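Velen Shared Room Reopens With Donated Shelves and a New Sorting Plan

The shared room on the ground floor of the Adovetti building in Velen is open again after being closed for most of July. Residents can use it every day from 9 a.m. until 8 p.m., and the side door from the courtyard is once more the main way in.

The room had been used as a reading corner, a play space and a place to leave things for neighbors. Over the last two years the third use had mostly taken over. Boxes were stacked along the radiator wall and under both windows, and parents had stopped bringing small children because there was no clear floor left for them.

Océane Melnyk, who lives on the second floor and runs the building's exchange, led the clear-out. She and a group of residents went through the boxes over 5 evenings and wrote down everything that came out of them. The final list ran to 2,149 items. Books made up the largest share, followed by children's toys, kitchen things and stationery.

"People kept asking for things we already had," Melnyk said. "Somebody wanted a dish rack in the spring and there were several in the boxes. You just couldn't get to them."

Items that were broken or missing parts were taken to the town recycling yard on McIntyre Road. Duplicate books went to the school sale. What was left has been divided between the shelves in the room and a locked cupboard in the hall, where larger things such as lamps and folding chairs are kept.

The old metal racks have been replaced with white shelving divided into compartments. The units came from Zindico, a stationery shop on the square that closed its upper floor earlier this year and offered the fittings to anyone who would collect them. Residents carried them over by hand in one evening. The building fund paid for wall brackets, paint and a new light over the door, for a total of 2,989. The residents' association had set aside 2,000 for the work, and the rest was covered by a bake sale and by individual gifts.

Under the new plan, soft toys and cushions are to go on the shelves together with books, pens and small household goods, so that families and adults are looking in the same place. Melnyk said she had first wanted a separate unit for toys but dropped the idea when it became clear that it would block the window.

"The plush things are big and they fill a shelf very fast," she said. "But they are also what goes home first. We had a little boy who came three times to check on one bear."

Anyone living in the building or in the two houses across the courtyard may take things and leave things. There is no charge and no limit, although residents are asked to bring only what fits on the shelves. Furniture should be offered on the notice board by the mailboxes. Electrical items are accepted if the cord and plug are in good condition, and they should be handed to Melnyk in person.

Medicine is not part of the exchange. Bottles and packages that come in with other household goods will be picked out during sorting and taken to the pharmacy, which accepts them at the counter. Opened food is not accepted either – sealed drinks and snacks may be left if they are in date.

Sorting takes place in the evening, starting at 6 p.m., whenever the intake box by the door is full. Helpers do not need to sign up. The work is mostly checking, wiping down and finding a free spot, and it usually takes less than an hour.

Some questions are still open. Several residents have asked for a low table and a rug so that children can use the room again in the afternoon, and one has offered an armchair. The association will discuss both at its next meeting, along with a request to keep the room open until 9 p.m. in winter. The heating runs on a timer that shuts off at eight, and changing it would need the agreement of the building's owner.

A key for the hall cupboard can be borrowed from Melnyk or from the ground-floor apartment next to the stairs. The list of larger items is taped to the inside of the cupboard door and will be updated at the start of each month.

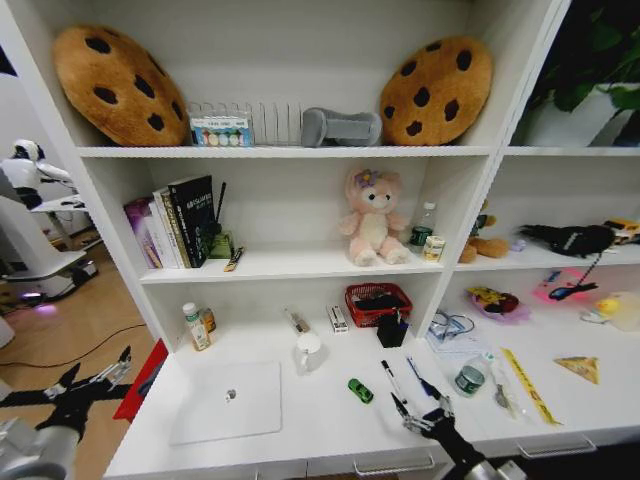

Cookie cushions, books and a pink bear among the items on the white shelves.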